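Search this site Search Go

Call for participants: readers for the Barroso depositions

The Rodov Center for Church Records is looking for readers to take part in a coding study of witness statements collected for local sainthood causes. The work is done remotely, in English, and is paid by the completed hour. Readers do not need to belong to any church. They do need patience with long sentences.

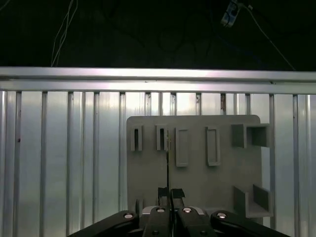 Page last changed: 9 December 2025, by Telmo Prieto

Background

When a diocese opens a cause for beatification, it takes sworn testimony on the life and reputation of the candidate. The statements follow a fixed set of questions, but the answers vary a great deal in length, order, and relevance. Historians have used them as sources on parish life, illness, labor, and schooling. Less work has been done on how witnesses describe public conduct: voting, military service, strikes, dealings with police and local officials. The study concerns that part of the testimony.

The Barroso collection holds 877 depositions from several closed causes, all in typed English translation. The translations were made by different hands over a long period and are uneven. Some keep the notary's formulas in full, and some cut them. Where the original survives, a scan is supplied next to the translation, but readers are not asked to work from it.

The study takes no position on whether any candidate should have been advanced. Readers will not be asked for an opinion on this and should not enter one in the notes field.

What readers do

Each reader receives depositions in batches through the Taseck coding form. For every statement, the reader marks the passages in which the witness refers to a public act by the candidate, assigns each passage one code from the manual, and records whether the witness claims to have seen the act, heard of it, or inferred it. The third item causes the most trouble. "It was known that he refused" is hearsay under the manual even when the witness was a near neighbor. "He must have refused" is inference.

Each deposition is read by two readers working separately. Readers do not see each other's codes. Disagreements go to the study editor, who may return a passage to both readers with a query. Answer queries in writing, in the form itself. Answers sent by email will not be entered.

Passages about miracles and reported healings are outside the coding scheme. Mark them X and move on. Some statements contain accounts of violence, executions, and the deaths of children. These are flagged at the top of the batch, and a reader may return a flagged batch unread without loss of place in the study.

Time and payment

The full commitment is 60 hours, which may be spread over the reading period as the reader chooses, with at least one batch returned every second week. Training is done first and counts toward the total. It consists of the manual, a recorded talk, and a practice batch that is compared with a reference set. Readers whose practice codes differ widely from the reference set will be given a second practice batch. Those who still differ are paid for the training hours and released.

Payment is made monthly against hours logged in Taseck. The hourly rate is stated in the agreement sent to selected applicants, along with the tax form. The Center cannot pay for equipment or internet service. Reading ends in May.

Who may apply

Applicants must be adults, read English with ease, and have a computer with a full-size screen. The form does not work properly on a phone. Past work with archives, court records, or oral history is useful but not required. Knowledge of canon law is not required either, and applicants who have it should be ready to follow the manual where its terms differ from legal use. "Witness," for example, covers anyone who gave a statement, including those called by the court on its own motion.

Anyone who has served as a postulator, notary, or paid adviser in a cause held in the collection is not eligible. Relatives of a candidate should say so in the application. This does not rule them out of the study, but they will not be assigned the cause concerned.

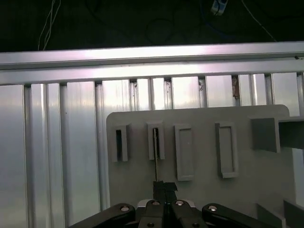 Light gray panel, aluminum frame behind.

Places

There are 63 places. If more qualified people apply than can be taken, a reserve list will be kept in order of receipt and used as places open up. Applicants from the earlier Grirnby parish register study may apply again and should give their old reader number.

Confidentiality and use of data

Statements are supplied with the names of witnesses replaced by codes. Names of candidates remain, as the text cannot be followed without them. Readers agree not to copy, quote, or post any part of a deposition. Codes will be published in combined form after the study closes. Readers may be thanked by name in the published report or left out of it, as they prefer, and may change their choice until the report goes to print.

A reader may withdraw at any time. Hours already logged are paid. Completed batches stay in the data set unless the reader asks in writing for them to be removed before the codes are combined.

How to apply

Send one page stating your reading experience, the hours you expect to have free, and any connection to a cause as described above. Attach a short sample of your own writing on any subject. Do not send letters of reference. Applications should be marked "Barroso readers" and addressed to Telmo Prieto, study editor, at the Rodov Center. Receipt is confirmed by a form letter, and selected applicants will then be sent the agreement and a Taseck login.

Questions about the coding manual cannot be answered before selection.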